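# Chapter 4: Teaching a Gripper to Fold

I spent most of my second year in the lab convinced that folding was a vision problem. If the robot could only see the cloth well enough, I thought, the rest would sort itself out. So I bought a better camera, then a better one than that, and my robot went right on folding felt like somebody wearing oven mitts.

What changed my mind was an afternoon with Ljubica Radulović, who had been collecting demonstrations by hand for the Lemix study. She used a gripper with no arm attached to it at all. You hold it, you do the task, and the camera mounted on the tool records everything from the gripper's own point of view. I asked her how many cameras she had watching the room. None, she said, and handed me the thing.

I folded one piece of felt and understood more about my own problem than I had in a year of staring at point clouds. With my bare hands I pinch, slide and smooth without thinking (try it now with a napkin, I'll wait). With two stiff fingertips I had to decide where to press, how far in from the edge to grab, and when to close. Those decisions are what we want the robot to learn, and the handheld tool forces the person to make them out loud, so to speak.

We'll stick with felt for this whole chapter. It's thick enough to keep its shape, it doesn't slither around like silk, and a square of it has four nice corners to aim for. Don't let that fool you, though! The approach alone has plenty to teach us, and I still get it wrong when I'm tired.

Look at the contact between the fingertips and the sheet here. Both tips angle in toward each other and press down on the gray felt, which is lying on a printed bed sheet. A soft surface like that has some give, so you can push down a little without jamming the tool. On a hard tabletop the same push would feel very different in your wrist.
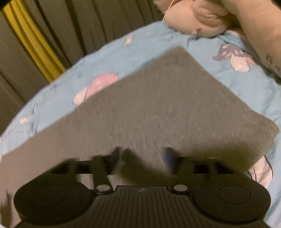
## 4.1 What gets recorded

Every demonstration gives us three streams: the video, the position of the gripper in space, and how wide the fingers are open. We line them up in time and hand them to the learner as pairs. On one side is what the camera saw at a given moment, and on the other is what the person did next. That's the whole recipe, and the rest of the chapter is about the ways it goes sour.

The first way is timing. Video takes a moment to travel from the camera to the disk, and the finger reading usually gets there sooner. If you ignore the gap, the robot learns to close its fingers before it has reached the cloth. My first policy did this every single time – a very confident little snap at thin air. Section 4.2 walks through the fix.

The second way is sameness. For the Kos trials, Nizar Zein and I recorded 50 folds in one room on one surface, and we were terribly pleased with ourselves. Then we moved the setup down the hall and the policy fell apart. So we started over and went looking for clutter: patterned sheets, curtains, toys, people's arms in view. The new set grew to some 1,000 folds, and this time the policy survived the trip down the hall, though it still missed corners that were lying in deep shadow. We'll come back to those shadows in Section 4.4, and I'll admit up front that we only partly solved them.

## 4.2 Lining up the clocks

Start with a blank screen, a stopwatch display and the gripper. Point the camera at the stopwatch, record a few seconds, and compare the time shown in each image with the time your computer stamped on it. The difference is your camera delay. Write it down, then repeat the measurement after you restart everything – mine shifted between restarts, and I lost most of December to finding that out.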